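Workshop notebook - paper strips, egg wrapping
December 27, 2019

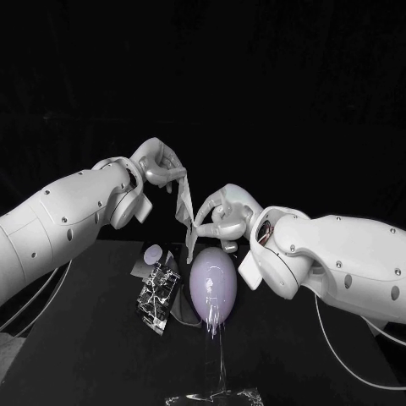

Nermina thinks the strips are still too wide at the middle, and that we should tear them thinner before crumpling, never after. She wants the creases small and tight so they catch the paste. I tried it her way on the second batch and wow, what a difference! The folds stay put and the ragged ends blend right into the layer under them.

Materials today: the gray tissue from Kivier (the thin one, not the stuff left over from February), flour paste, the usual egg forms. Lilac and gray are lovely together, so I want to leave a little of the base color showing on the Vesasstead set.

Used about 100 strips before the paste got lumpy. Strained it and kept going. Next time mix half as much - it thickens faster than I remember.

Crumple test: one squeeze gives big soft folds, three gives a fine wrinkle that looks like bark or old leather. I love the three-squeeze ones. Four and it starts to tear along the creases.

Still to try:
tissue torn across the grain
a thinner paste for the first coat
letting the strip hang before laying it down, so the twist comes out

Sheet count left in the Conneely drawer is 259. Plenty for the next round. Swatches are taped into the Codex binder, back pocket.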